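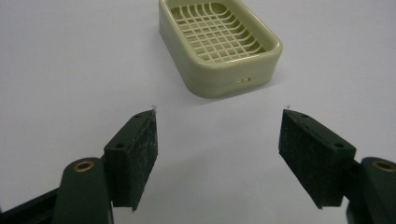
Soap-making at Batetwood has had a very good spring, and we're delighted to be sending the Sikder Fund this second report on the grant. The autumn sessions taught people to make a bar. This time we spent much more of each session on keeping one, as handmade soap goes to mush if it sits in a puddle. A pale plastic dish with a raised rim and a grid of thin ribs across the floor does the job nicely, with gaps for the water to get away from the bar, and our care leaflet now says so in its first line. People ask about this more than they ask about scent!

**What we've made**

We have made 1,262 bars since the last report. Of those, 613 went to the Vekside food bank, where toiletries are always the first shelf to empty, and the rest were taken home by the people who made them or sold on the spring stall. The food bank has asked for unscented bars only from now on and we're very happy to do that. They are quicker to make and cheaper too.

The main recipe is now olive, coconut and rapeseed oil. We tried a version with more rapeseed to bring the cost down and it stayed soft for weeks, so we went back to the old proportions. The oatmeal bar is the clear favourite. The nettle one came out a lovely green and then faded to the colour of weak tea on the curing rack, though it washes perfectly well and somebody has already asked for it again.

**Who came**

43 people took part in at least one full course. Several had done the autumn course and came back to help, and by March they were running the weighing table on their own. Armindo Nogueira joined as a complete beginner and now leads the evening group, which he took over when I was off with my back. He has rewritten the safety sheet in much plainer words and made everyone read it aloud in turn, goggles on, before a single lid was opened. It caused a lot of laughing and I'm sure it went in.

The evening group is the one I'd most like you to visit. They start at 6.30 and I usually have to turn the lights off to get them to leave.

**Money**

The second instalment of £3,000 went on oils, lye, goggles and gloves, room hire and the new curing rack. Oils cost more than we had budgeted, coconut above all, and we made up the gap from stall takings. The rack was cheaper than the quote because Drarko let us have one with a scratched side panel. Receipts are in the folder sent with this report. Room hire for the summer has already been paid.

**What has been harder**

Curing space is still our biggest headache. Bars need to sit for at least four weeks with air moving round them, and the store cupboard at Batetwood was damp all through the winter. We lost one batch to orange spots and had to throw it out. The new rack stands in the upstairs corridor, where it's far drier, but we have to keep the fire door clear and that limits us to one rack.

We also had to cancel two daytime sessions when the heating failed. Both were run again later and nearly everyone could make the new dates.

**Next**

- A shaving soap course, which the evening group has been pestering me for
- Unscented bars for Vekside, with a regular collection each month
- A short session on labels and ingredients lists for anyone hoping to sell
- A second go at nettle, with the leaves dried first

We'd like to move the small sum left over from printing into oils, if you're content with that. Please let me know before the summer order goes in.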